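Section 3: Nesting and storing your Toma bowls
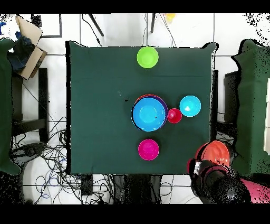

Fig. 3. Nesting in progress on a dark green cloth, with a light-blue bowl on top of the stack.

Now that your bowls are unpacked and washed (see Section 2 if you skipped ahead, as plenty of people do), it's time to get them into a nest that will fit in a cupboard. It's a pleasant little job once you have the knack of it, and children are usually very glad to be asked to help.

Before you start

Pick a table with enough room to spread everything out. A cloth is a good idea, and a plain one is best, so the colors stand out and you can see at a glance which bowls are still waiting their turn. Any old tablecloth will do nicely. Smooth out the bigger folds with your hand so the bowls sit level, but don't bother ironing it!

Make sure every bowl is dry, inside and out. Bowls put away damp like to cling to each other, and you'll be cross with them the next time you want to bake.

Nesting the bowls

1. Set all the bowls on the cloth, right side up, with a little space between them.

2. Look for crumbs or specks inside each one and wipe them out with a soft, dry cloth.

3. Find the largest bowl and put it in the middle of the table. Go by the width of the rim and pay no attention to color; the colors are there for cheerfulness and don't follow any order of size.

4. Take the next largest bowl and lower it gently into the first. Let it settle under its own weight. The rim of the bowl underneath should still peek out around the edge, as the purple and red-orange rims do in Fig. 3.

5. Carry on with the remaining bowls, always choosing the largest of those left on the cloth. The small cup-like bowl can wait beside the stack until you need it.

6. Lift the finished nest with two hands, holding it from underneath, and carry it to its shelf.

Note: If a bowl sits crooked or rocks about, you have most likely passed over a size. Take it out, set it next to the one you were going to use after it, and compare the rims. We do this ourselves all the time.

Caution: Don't press down on the stack to make it lower. The bowls may wedge together, and pulling at a thin rim can bend it.

Caution: Keep bowls away from the edge of the table while you work, particularly with small helpers about.

If two bowls stick

Hold the nest upside down over the cloth, just a hand's width up, and tap the bottom of the outer bowl with your fingertips. If that doesn't do it, leave the pair in a warm room for 2 hours and try again. Please don't use a knife or a spoon handle to pry them apart.

Storing with other Tirnemus pieces

The Lutden lids go in a separate pile next to the nest, flat side down. If you also own the Sornex colander, store it on its own shelf, as its feet can scratch the bowls.

Text revised 25th June by Raluca Preda. Continue to Section 4, Care and cleaning.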